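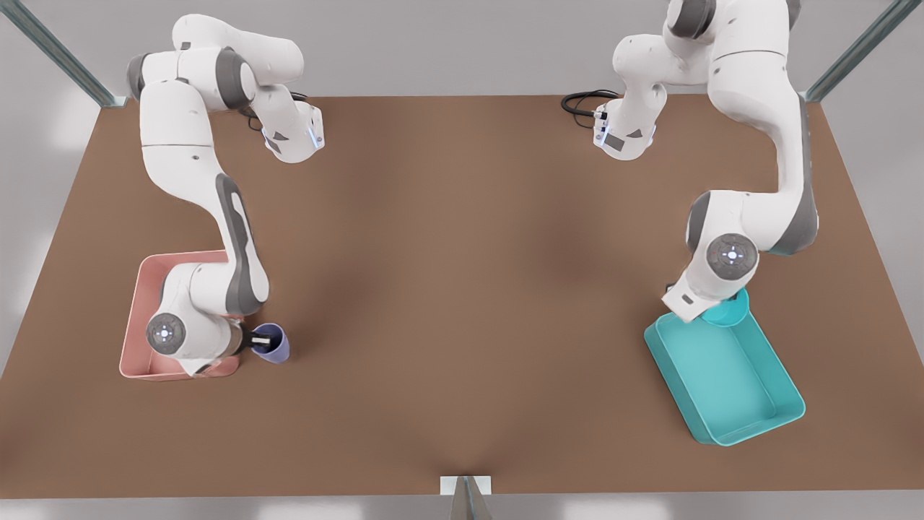

The Kakus rim-grip fault was a recurring failure in Kakus, a control program for two-armed tabletop robots, in which a gripper closed on the rim of a cup, reported a secure hold and then let the cup swing or drop as soon as the arm moved. It is best known from the Gedlow trials, where it spoiled 312 of 2,000 simulated runs of a simple cup-and-tray task, and it is still a favourite teaching case among people who work on robot gripping.

Background

Kakus was written at Gedlow, a small robotics workshop, under Bushra Ghumman. Its test task, known as "cups and trays", gave each of two arms one cup and one tray of its own. An arm had to take hold of its cup, lift it clear of the table, carry it over the tray and set it down upright. The arms worked at the same time and were scored separately, so one could fail while the other finished perfectly well.

A cup is a wonderfully awkward thing to pick up. Its wall is thin and curved, and a gripper that takes it by the rim holds it well away from its centre of weight. People correct for this without thinking, with a small roll of the fingers. Kakus had no such correction in its early versions.

The fault

The first sign came in January, when Nipon Kaewsai noticed that the success rate shown by the program did not match the replays. Run after run was marked as a good grip although the cup ended on its side. In the worst cases it fell across the tray wall and was flung over the table when the arm tried to press it down.

Kakus judged a grip by two readings: the gap between the fingers and the force needed to keep them there. Both were taken at the moment of closing. A rim pinched at a slant gave the same two readings as a cup held squarely, and the program did not look again until the cup was due to be released. If the cup had turned in the meantime, the arm carried on as planned - sometimes with nothing in its grip at all.

Brodie Sutcliffe found a second cause. The contact model treated each fingertip as a single point, and a cup held between two points can spin freely about the line joining them. This made the fault far more common in simulation than it would have been with broad, soft fingertips, but it also brought a real weakness in the checking code out into the open, which is a lovely piece of luck for any tester.

On hardware

Tedesco, a firm that had taken an early copy of Kakus, met the same fault on real arms one Friday. A ceramic cup slipped during a lift and broke, and the arm went on to press its fingers into the pieces. The emergency stop was used and there were no injuries. Manolis Mavromatis, who wrote the firm's report, argued that the broken cup mattered less than the 20 seconds during which the arm had kept moving with a false idea of what it held.

Correction

The repaired version checks the grip throughout the lift. It raises the cup a little, pauses, compares the readings with those taken at closing, and puts the cup back if they have drifted. Fingertips are modelled as small patches. A repeat trial of 400 runs produced no unreported drops, although the pause made each run slower.

Jae-hoon Ahn later adapted the lift-and-pause check for Trollow, a separate program for sorting kitchenware, where it is used for bowls and jugs as well as cups.

See also

Grip checking
Contact modelling
Emergency stop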